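Tultach Cell Practice Kit with the Piltora Rulebook
Reviewed by Aparecida Barbosa
September 9, 2018

I've been teaching evening classes on small robot arms long enough to have a shelf full of starter kits, and most of them stop at "make the arm move." The Tultach kit starts where those quit. You get printed blocks, trays, marker plates and a spiral-bound rulebook from Piltora on how to run a bench without hurting anyone or wrecking your fingertips, and I love that rulebook more than I expected to love anything with a chapter on cable slack.

The rules come first, and they're short. Read the warning label before you power up. Say out loud which arm is going live. Keep hands off the table while an arm is enabled, even if it's only holding a part (my students break this one constantly, and so did I on the first night!). There are 20 rules in all and you could read them over a cup of coffee. The full safety standards are still your job if you're setting up a real cell, and the book says so on page one, which I appreciated.

Chapter 6 is the good stuff. It covers peg work with two arms sharing a table, and it's where the printed markers earn their keep. Each block carries its own, so the camera can tell you where a part is and which way it's facing before you commit to a grip. The book wants you to check the marker plate at the start of every session and again after anyone bumps the table. 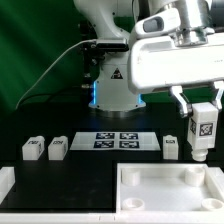
The other habit it drills is the hover. You bring the peg over, stop, check your alignment, and only then go down, slowly, with the force limit set low. It sounds fussy. After a week my group was doing it without being told, and we've gone from chewing up a peg every night to hardly ever replacing one. I've since copied the hover rule onto a card and taped it to the door.

I also like how it handles shared space. One arm works while the other holds still, and you write down who has the table. Abdelaziz, the older kit I used before this, let you run both at once from the first lesson and left you to find out what happens. We found out in June.

A few gripes. The section on cables tells you to leave enough slack for the full reach and then never says how to check it, so I made up my own test – run the whole path at crawl speed and watch the cable the entire way. The print files are split across 10 folders with names only their author could love. And the index is hopeless. If you want the page on emergency stops, put a sticky note on it now.

The Tisotard add-on pack has extra trays and a blank log book. Skip the trays until you need them, but get the log book. Ours is nearly full, and flipping back through it has settled more arguments than I have.

Best for clubs, classrooms and anyone who just put a second arm on the bench. I'm ordering another set for the fall group.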